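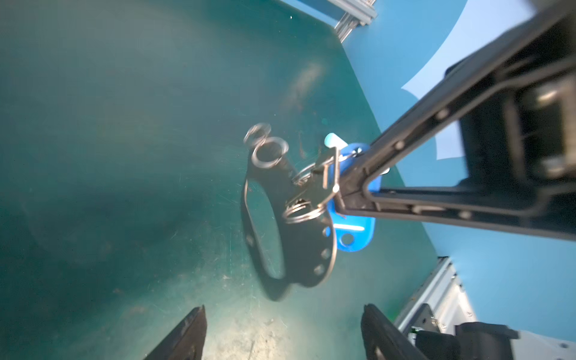 Drivirden Odds and Ends: Read Me First

A folder of records on the small stuff that collects on a table: keys, tags, straps, toy garden tools, gloves. 304 entries, 16 object groups, one spreadsheet that has been renamed more often than it has been corrected.

Groups

Key rings share a group with whatever hangs off them. We tried splitting them in August and got four new columns and a headache. Toy tools are filed under garden, over the objections of everyone who gardens. Work gloves go in by the pair.
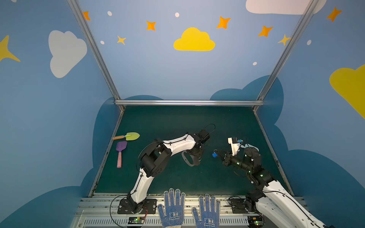 Do the toy trowels count as tools or toys?

Toys. The Grenar list had them as tools until Thursday, and the Donati list had them as kitchenware, which we try not to bring up.

Names

Use the short name in column B. "Blue thing" was entered 30 times before we banned it, and old rows may still say so. 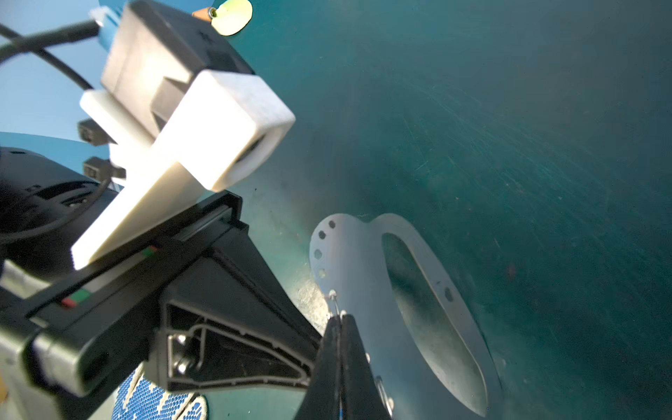

Colors are plain words only: teal, lime, purple. Dritelance rows arrived with paint-shop names and we are still translating them. If you meet "whispering lagoon," change it to teal and move on.

Notes fields stop at 200 characters. Longer opinions go in the other file.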